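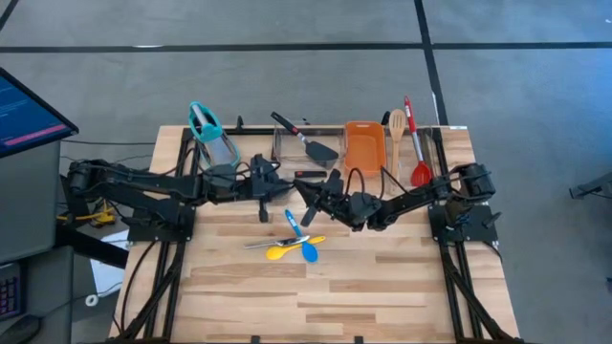

Two arms, one table, and the spoons waiting to be sorted.

10/10/22

When I started in the canteen kitchen at Brakum I was told the job was "mostly plates." It was a lie, but a kind one. The job is mostly cutlery. We serve lunch to 702 people in the main building, and everything they put in their mouth comes back to us on a gray tray, mixed together, and somebody has to put the knives with the knives.

For eight years this somebody was often me, and before me it was Milagros Echeverría, who taught me the trick of working with both hands at the same time, left hand for spoons and right hand for the rest. She is still with us. Her wrist is not so good anymore, and this was one of the reasons the company gave when they announced the project with Witel in spring.

I want to write down how it is going, as my sister keeps asking me if a robot has taken my work. The short answer is no. The long answer takes me more than one message on the phone, so I put it in the blog.

The arms are not in our kitchen yet. They are in a room with gray carpet on the second floor, and two of us go there in turns, one hour after the lunch shift. We bring the knowledge and the Witel people bring the computer. On the table there is always a small mess of utensils, for example a blue spoon lying over a yellow one with a knife beside it, and at the back stand the containers with the spatulas and the wooden spoon. It looks like a kitchen made by someone who has read about kitchens. I said this to Deng, the engineer, and he wrote it down, so now I am more careful with my jokes.

What surprised me is how many questions they ask. Why do I take the knife first? I did not know that I take the knife first. I had to go back downstairs and watch my own hands. I take it first when it lies on top, and also when it lies below, and then I pull it out by the handle and let the spoons fall. Milagros does it in another way, she lifts the spoons away and leaves the knife for the end. We had a small discussion about it in front of the engineers — she won, I think.

Now the part about people. There are 34 of us in the kitchen and the washing area. The manager promised in writing that no contract will be ended because of the machine, and I believe her for this year. But the sorting post was also the place where you could sit. When your back was bad, or you came back from an illness, you were given sorting, and it was understood by all without discussion. If the arms take the sorting, where does a person with a bad back go? I asked this in the meeting in September. They answered that new tasks will be defined. I have asked again, and I will ask in October also.

There is some good in it too. We get paid extra for the hours upstairs, and over 50 hours are already planned for me until Christmas. One of the younger colleagues has applied for a training to look after the machines when they come down. He is 22 and was going to leave us for a warehouse, so for him it is a real change.

I also notice that I am a little proud. For years people thought that any person can do my job without thinking. Now there is a room full of equipment for it, and educated people who ask me how one holds a spoon.

Milagros is upstairs this week and I am back at the trays. I will write again when the date for the kitchen is fixed.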